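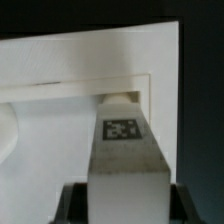

Horkinix says its clip-on match tracker will "change how Sunday league sides train". I coach one of those sides, and after 4 matches with the thing I would settle for it changing how often our left back remembers to track his runner.

You get a small pod, a vest with a pocket between the shoulder blades, and an app called Pasteo. The pod records distance, sprints and top speed. Pairing took two goes on my phone and one on my daughter's.

On the pitch

Distance seems believable. Our midfielders came out well ahead of the centre halves, as you'd hope. Sprints are another matter. Away at Gokimstead our keeper was credited with more of them than our winger, and I watched that match from start to finish. He took some goal kicks and shouted a lot.

The vest is fine in January under a shirt and a base layer. Two of the lads said it rubbed under the arms, and one refused to wear it again.
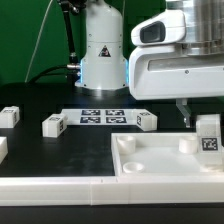
The app

Pasteo wants an account, then a club, then a "player journey". Once past all that you get a heat map, which mostly confirmed that our striker likes the right-hand side. Each player also gets a score out of 1000 after the final whistle. I asked support what goes into it and got a polite reply that didn't say.

Battery life is good - I'll give them that. It lasted two matches and a training session on one charge.

Worth it?

For a club with a fitness coach and time to read the numbers, perhaps. I'd want the sprint count sorted first. Ours has gone to Ginting, the under-16s' manager, who likes a graph.

Saodah Raju

Contact us | © Touchline Kit Reviews | Back to top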